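Spent Sunday going through the blue bins from the old Cullwood order. Short thread, mainly so I can find it again.

We had 16 on the list and I found 17. No idea where the extra one came from. It's staying.

Rule for keeping one: it sits level on a table and the rim hasn't split. A bit of bend in the wall doesn't bother me. The Riment ones we had before were stiffer, but they cracked.

Labels come next. I'm putting them on the short end this time — on the long side they vanish as soon as a bin goes on the shelf. I bought a roll of 100, so there are spares for the mistakes.

The terracotta and blue pair nest, one inside the other, so they take up one space. They're going at the Savdale end.

Pictures, bins first and the nested pair last.
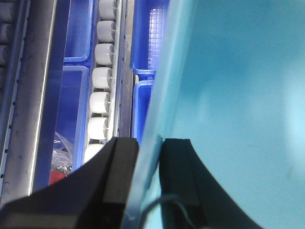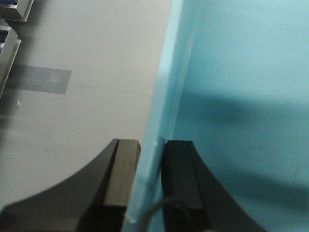
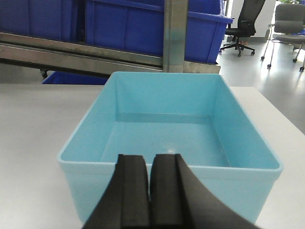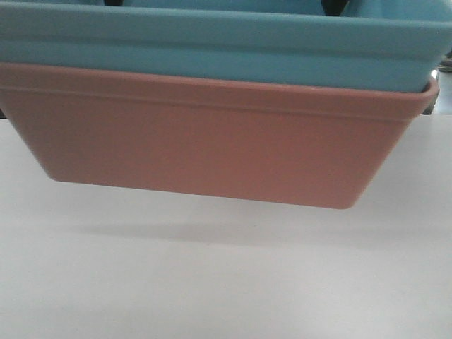 Lozano

Comments

Do yours stick when you stack them? Mine need a twist to come apart.

Which labels are you using? Mine peel off within a month.

Short end is right. I did 9 on the long side and had to redo the lot.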